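Clerkitz Forum > Grippers and hand tools > Fingers not closing square

ivside_bench
28/10/2025
Our Gindlow hand gripper has started closing crooked. I've done the zero routine 3 times. It remains unmoved by my efforts. Fingers open, nothing between them:
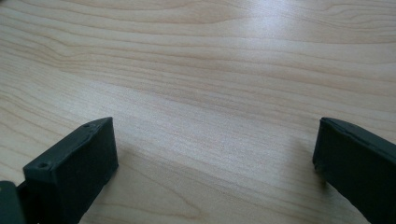
Re: Fingers not closing square

luangrath2
Finger screws. Back them off, close on a flat gauge block, snug them up again. We do ours every 500 cycles.

ivside_bench
Every 500? The sheet says 395.

gripe_strength
Disagree with both of you. Loosening good screws on a schedule is how you get bad screws. Check the slide for play first - if it wobbles, no screw will save you.

luangrath2
Ours have been fine for years.

gripe_strength
So was his.

ivside_bench
Slide wobbles. Ordering one.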